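4. Storage of household paper goods in small apartments

4.1 Sample and procedure

The home survey was carried out in Esville, in three rental districts built to the same floor plan. We mailed 3,000 questionnaires and received 600 usable replies. From these we chose 80 households for a home visit, all of them living in units with one bathroom and no separate storage room. Visits took place in June, between 9 a.m. and 4 p.m., and lasted less than an hour each.

During the visit the interviewer asked the resident to show every place where paper goods were kept. Paper goods were defined as toilet paper, paper towels, facial tissue and napkins. For each place, the interviewer wrote down the room, the type of furniture, the height of the lowest and highest shelf in use, and whether the goods were still in their outer wrap. Open packs were recorded separately from sealed packs. The 80 visits gave 503 recorded storage places, and this is the set used in the rest of the section.

We did not record brands. In an earlier round, residents often could not say which brand a loose roll belonged to once the wrap had been thrown away, and the answers were too uneven to use.

4.2 Where goods were kept

Most households split their supply. A small number of rolls stayed close to the toilet, and the sealed packs went wherever a large, light object would fit: the top of a wardrobe, the space under a bed, the floor of a hall closet. Residents described the second place as "the stock" or "the extra" and could usually say when they had last gone to it.

The place near the toilet was more varied than we expected. Window sills, the top of the tank, baskets, wall racks and low shelf units all appeared. Low units were common in homes with young children, and several had been bought for toys or books and later moved into the bathroom. Thammasiri found the same reuse of children's furniture in a study of rented row houses, although the homes there were larger and had more wall space.

Desk items were also put to this use. File organizers and magazine holders held napkins and flat packs of tissue, mostly in kitchens. Residents said these kept the packs upright and stopped them from sliding behind the counter.

4.3 Loose and wrapped rolls

The Renitz model of home stock treats a pack as one unit until it is opened, and each roll as a unit after that. This worked well for our data with one exception. Some residents opened a pack as soon as they came home and spread the rolls over two or three places, so that no wrapped pack existed at any time. The Vendero coding sheet has no category for this, and we added one, "dispersed."

Dispersed storage went together with low or open shelves. Rolls were stood on end in a row, laid on their sides, or stacked. Stacks were more common on the floor than on shelves.

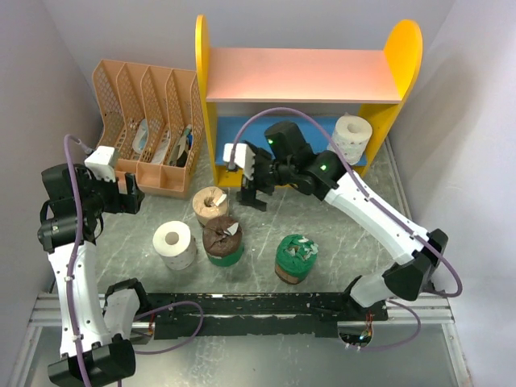
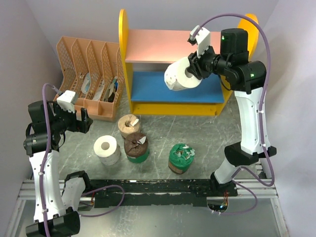

Figure 3. Paper rolls and a small shelf unit with yellow side panels.

Shelf depth mattered more than shelf width in how residents arranged their rolls. On shallow boards, rolls were set in a single row and the resident could see how many were left. On deep boards a second row formed behind the first, and residents tended to give a low number when asked how many rolls they had. The interviewer then checked the shelf with the resident present. The same mistake was rare for sealed packs, where the number was printed on the wrap.

We also asked what made people buy more. Residents with dispersed storage named the bathroom shelf as their signal. Those with sealed packs named the last pack being opened. Households in the first group shopped more often and bought smaller packs, but they also lived closer to a store, and our sample does not let us separate the two effects. Section 5 returns to this question using the shopping diaries.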